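Home | Reviews | Opinion | Parts bin | Contact

Give me the plain two-finger gripper
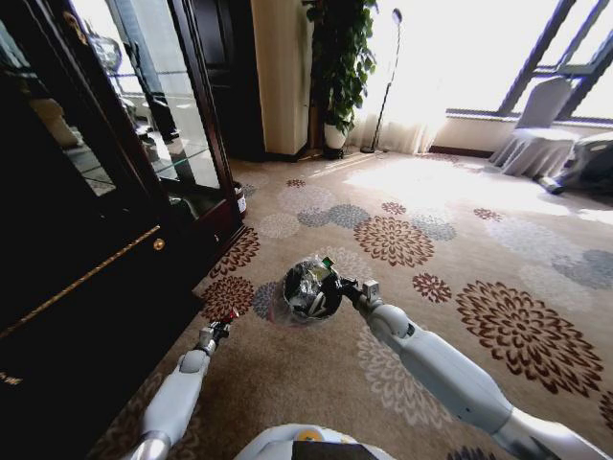
I have spent most of this year swapping hands on robot arms, and I keep coming back to the cheapest pair on the shelf. The Padilla is two fingers and one motor. The Grarklow has more joints, more sensors, and a price of $2,230 a side. I wanted to love it! In July I ran both at our shop in Dornevham, same arm, same controller, 98 grabs each, mostly food and small things in store packaging.

Plastic wrap is my favorite test. It's slick, it crinkles, it shines back at the camera and fools the depth reading, and the loose part moves when you touch it. The Grarklow kept trying to work out the shape before it closed. The Padilla just closed. It dropped 11 things all month, and most of those were my fault for setting the force too low.

I know the case for fancy hands, and I buy some of it. Turning a key or picking up a coin flat on a table is miserable with two fingers. But so much of what we ask a home robot to do is pick this up, carry it over there, let go. A simple hand is great at that, and when it breaks I can fix it before lunch with one hex key.

So try the dull one first. Put the money you saved into a better wrist camera (the Rarnport group did, and their results made me jealous), then go grab everything in the house and see what slips.

Posted 10/27/23 | Contact us | All rights reserved | Back to top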